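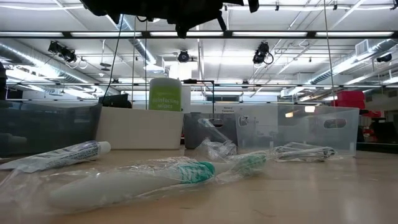
테살로니키, 11월

비수기 한달살이 타래. 생각나는 대로 씀. 순서 없음 주의

일단 돈부터. 다들 그거만 물어봐서
한 달 총 2,295유로. 비행기 빼고. 방, 밥, 버스, 커피, 빨래, 약국 한 번 다 포함
커피가 너무 큼. 반성은 안 함

방은 마놀라키스(Manolakis)라는 작은 임대 사무실에서 구함. 예약 사이트 말고 메일로 직접. 답장 느림. 근데 옴

집주인 아나스타시아 갈라니스(Anastasia Galanis) 씨. 윗집 삼. 첫날 열쇠 주면서 보일러 설명만 20분 하심

나중에 왜 그렇게 길게 설명했는지 완전 이해함. 보일러 얘기는 밑에서 따로

위치는 아노폴리 쪽. 언덕 위 옛 동네. 전망 좋고 무릎 나감
지도 앱에서 평지처럼 보이는 길 절대 믿지 마세요 계단임

장 보고 올라올 때마다 물 6병 묶음 산 나를 원망함. 물은 동네 구멍가게에서 하나씩 사는 게 맞다

짐 얘기
28인치 캐리어 가져온 거 후회 1순위. 돌길에 바퀴 소리 온 동네가 다 들음. 밤 도착이라 더 미안했음

배낭은 줄리에(Zullier) 거 쓰는데 어깨끈은 좋고 물병 주머니가 너무 얕음. 버스에서 물병 두 번 굴러감. 두 번 다 같은 아저씨가 주워주심

옷은 겹쳐 입을 거 위주로. 낮에는 햇볕에 코트 벗고 걷다가 해 지면 바로 후회하는 날씨. 바닷바람 + 습기. 경량패딩 하나 얇은 니트 둘이면 버팀

치약 칫솔 샴푸 이런 건 와서 사도 됨. 동네 슈퍼에 다 있음. 나는 한국에서 바리바리 싸왔는데 그 무게로 고추장을 하나 더 넣었어야

반대로 꼭 가져올 것
실내용 슬리퍼. 바닥이 돌이라 발 시려움
멀티탭
귀마개 (오토바이)
얇은 전기방석. 이거 진짜 생명줄

참고로 고무장갑은 현지 사이즈가 나한텐 컸음. 손 작은 분은 챙기시길

보일러
아노폴리 옛날 건물은 건물 전체 중앙난방인 데가 있음. 내가 켜고 싶다고 켜지는 게 아님. 켜주는 시간에만 따뜻함

우리 건물은 아침에 잠깐, 저녁에 좀 길게. 낮엔 없음. 재택하는 사람한테는 치명적. 그래서 낮에 카페로 쫓겨나는 구조

온수는 또 별개임. 온수기 스위치를 씻기 전에 미리 올려놓고 기다려야 됨. 다 씻으면 내리고. 첫 주에 세 번 까먹음. 찬물로 머리 감음

스위치가 두꺼비집 안에 있어서 처음엔 못찾았음. 위층 올라가서 손짓발짓으로 여쭤봤더니 냉장고 옆 문짝 열고 딱 하나 짚어주심. 라벨도 붙어 있었음. 그리스어로

숙소 구할 때 물어볼 거
난방 개별인지 중앙인지
온수기 용량
관리비에 난방비 들어가는지
몇 층인지 + 엘리베이터
창문 방향
집 앞에 술집 있는지

마지막 거 중요. 사진엔 안 나옴. 여기 사람들 밖에 앉는 거 너무 좋아해서 11월에도 난로 켜고 밖에서 마심

보증금은 300유로. 나갈 때 현금으로 그대로 돌려받음. 영수증 달라고 했더니 공책 찢어서 손으로 써주심. 보관 중. 글씨가 예쁨

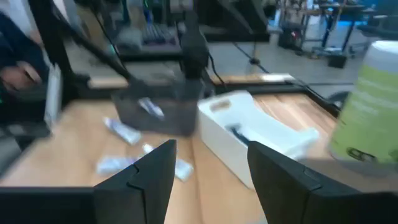
읽는 시간 6분

이어서. 밥 먹고 옴

먹는 얘기 해야지
부가차. 아침에 먹는 파이인데 크림 들어간 거랑 치즈 들어간 거 있음. 가게 아줌마가 칼로 탁탁탁 잘라서 설탕 계피 뿌려줌. 나는 치즈파. 크림은 나한테 너무 달다

일찍 가야 됨. 늦게 가면 눅눅한 거만 남음. 가루 날리니까 검은 옷 입고 가지 말것

쿨루리는 깨 붙은 동그란 빵. 길거리에서 팜. 회의 직전에 입에 물고 뛰기 좋음. 키보드 사이에 깨 들어가는 건 각오

시장은 카파니. 올리브 종류 너무 많아서 처음엔 손가락으로 아무거나 찍음. 쭈글쭈글한 검은 거 짜고 진함. 술안주. 밥반찬으로도 됨 진짜로

생선 코너 바닥 미끄러움. 운동화 신으세요. 나는 미끄러졌고 레몬 파는 할아버지가 잡아주심. 그래서 레몬 삼

시장은 오전. 오후 되면 접는 분위기라 김빠짐

쌀은 중립종 사서 냄비밥 하면 얼추 먹을 만함. 리조또용도 시도해봤는데 죽이 됨. 그날은 죽 먹음

한식 재료는 기대 안 하는 게 편함. 간장은 큰 슈퍼에 있음. 김치는 배추 사다가 겉절이로 해결. 고춧가루는 한국에서 가져온 거. 여기 파프리카 가루로 해봤는데 색만 김치

양배추가 엄청 큼. 혼자 사는 사람한테 너무 큼. 반 잘라달라고 하면 잘라주는 가게도 있음. 그 말 하나 외우는 데 3일 걸렸다

카페
에메티(Emetti)라는 데를 제일 많이 감. 언덕 내려가서 골목 안쪽. 콘센트 있는 자리가 창가 2개 뿐이라 눈치싸움 있음

단골 할아버지 두 분이 주사위 놀이(타블리) 하시는데 말 놓는 소리가 엄청 큼. 화상회의 때 상대가 공사하냐고 물어봄

프레도 에스프레소 시키면 한참 앉아 있어도 눈치 안 줌. 물도 계속 채워줌. 11월에 다들 아이스 마시는 거 보고 동질감 느낌. 얼죽아의 나라

설탕 얼마나 넣냐고 꼭 물어봄. 스케토가 무설탕, 메트리오가 중간. 처음에 못 알아듣고 네네 했다가 엄청 단 거 받음

와이파이는 그럭저럭. 영상 올리는 일은 집에서 밤에 함. 집 인터넷이 비 오면 느려지는데 이유는 아무도 모름 갈라니스 씨도 모름

일하는 시간
한국이랑 시차 7시간. 서울 오후 회의가 여기 아침. 그래서 아침에 몰아서 회의하고 오후는 내 시간. 이게 제일 좋았다

대신 아침 6시 기상. 난방 아직 안 들어옴. 패딩 입고 회의 들어감. 팀원들이 밖이냐고 물어봄

오후 3시쯤부터 동네가 조용해짐. 낮잠 시간 개념이 있음. 이때 청소기 돌리지 말라고 집주인이 신신당부함. 세탁기도 안 됨. 기침은 됨

빨래
세탁기 있었고 건조기 없음. 발코니에 널면 맑은 날은 금방 마르는데 습한 날은 이틀 감. 수건 최소 석 장은 있어야 돌아감

아랫집 발코니에 양말 떨어뜨림. 쪽지 쓰고 내려갔더니 이미 문고리에 걸려 있었음. 쪽지는 그냥 넣고 옴. 감사합니다 철자 틀렸던 거 같음

교통
시내버스 탐. 표 사서 꼭 찍기. 검표 불시에 함. 옆사람 걸리는 거 두 눈으로 봄. 분위기 싸해짐

언덕 올라오는 버스 배차가 느슨함. 정류장 전광판 숫자는 참고만. 5분 남았다고 하고 15분째 5분임

택시는 앱으로 부르는 게 속 편함. 근데 우리 집 골목은 차가 안 들어와서 결국 마지막은 걸어야 됨. 기사님들이 주소 보면 한숨부터 쉼

당일치기로 기차 타고 베리아 다녀옴. 구시가지 걷고 점심 먹고 옴. 비 와서 신발 젖음. 신문지 구겨 넣어서 말림. 신문은 갈라니스 씨 협찬

짐 부치는 거
올 때 겨울옷 한 상자를 코수라(Cosura)라는 배송대행으로 먼저 보냈는데 나보다 늦게 도착함. 떠나기 2주 전에 받음

상자 받으러 가서 신분증 + 서류 한 장 더 필요하대서 언덕을 두 번 왕복. 문의 답장은 친절한데 친절하기만 함
다시 하라면 안 보냄. 현지에서 스웨터 사 입는 게 쌈

병원은 안 갔고 약국은 감. 감기. 초록 십자가 간판 켜진 데 들어가면 됨. 약사님이 영어로 하나하나 물어보시고 목 스프레이 주심. 맛은 최악 효과는 난 괜찮았음

밤에 문 여는 당번 약국이 따로 있음. 닫힌 약국 문에 종이로 붙어 있는데 그리스어라 사진 찍어서 번역기 돌림

언어
야사스(안녕하세요) 에프하리스토(감사합니다) 이 둘로 한 달 버팀. 카페랑 시내는 영어 잘 통하고 시장은 손가락

"네"가 그리스어로도 네임. 발음 그대로 '네'. 한국인한테 유리한 언어. 아니오는 '오히'
전화 받으면서 네네네 하는 사람들 다 한국 아줌마 같고 정겨움

글자는 오기 전에 읽는 법만이라도 보고 오면 좋음. 간판 읽히면 재밌어짐. 나는 버스에서 광고 읽으면서 배움. 뜻은 모르고 소리만

외로운가?
질문 많아서 씀. 둘째 주가 고비였음. 비 나흘 연속 오고 말할 사람 없고. 그때 시장 가는 걸로 버팀. 올리브 한 줌 사러 매일 감

그러다 위층에서 콩수프를 갖다주심. 파솔라다. 냄비째로. 냄비 돌려드릴 때 빈 거 드리기 뭐해서 계란말이 넣어서 드림. 다음날 냄비가 또 옴

그래서 마지막 두 주는 거의 냄비 교환. 호박파이, 시금치밥, 나는 감자전, 김밥. 김밥 속 단무지를 특히 궁금해하셨음. 무라고 했는데 안 믿으심

혼자 걷기는 저녁 바닷가가 제일. 화이트타워 지나서 쭉. 사람 많고 밝음. 날 좋은 날엔 바다 건너 올림포스 산이 보인다는데 나는 세 번 봄. 세 번 다 사진 망함

성벽 쪽 노을도 좋은데 계단이 좀 어두움. 해 완전히 지기 전에 내려오는 게 나음. 고양이 많음. 간식 봉지 소리 내면 큰일 남

11월에 온 거 후회하냐고?
아뇨. 수영은 못함. 섬 안 감. 대신 방값 쌌고 식당 줄 안 섰고. 나는 도시에서 빈둥거리러 간 거라 맞았음. 바다에 들어가고 싶은 분은 여름에 가셔요

박물관도 한가함. 비 오는 날용으로 아껴두세요. 나는 날 좋을 때 다 가버려서 정작 비 올 때 갈 데가 없었음

질문 몇개 모아서 답
- 집주인 연락처: 마놀라키스 사무실 통해서만 받으신대요. 개인 번호는 못 드림 죄송
- 혼자 여자 괜찮나: 저는 밤 11시 전엔 다녔고 별일 없었음. 골목은 큰길로 돌아감
- 유심: 시내 통신사 매장, 여권 들고
- 현금: 시장이랑 작은 가게용으로 조금만. 나머지 다 카드
- 화장실: 휴지 변기에 넣지 마세요 휴지통 있음. 이거 모르고 가면 큰일나요

아 그리고 베개. 베개 너무 납작함. 수건 접어서 밑에 깔고 잤음. 예민한 분은 커버라도 익숙한 거 가져오기

가계부 파일 달라는 분들 있는데 내 메모가 너무 더러워서 정리 좀 하고 올릴게요. 올리브 항목이 따로 있음

오타는 나중에 고침. 내일 아침 회의라 자러 감
호박파이 레시피는 갈라니스 씨한테 문자로 여쭤봐 놨어요. 답 오면 여기 밑에 달게요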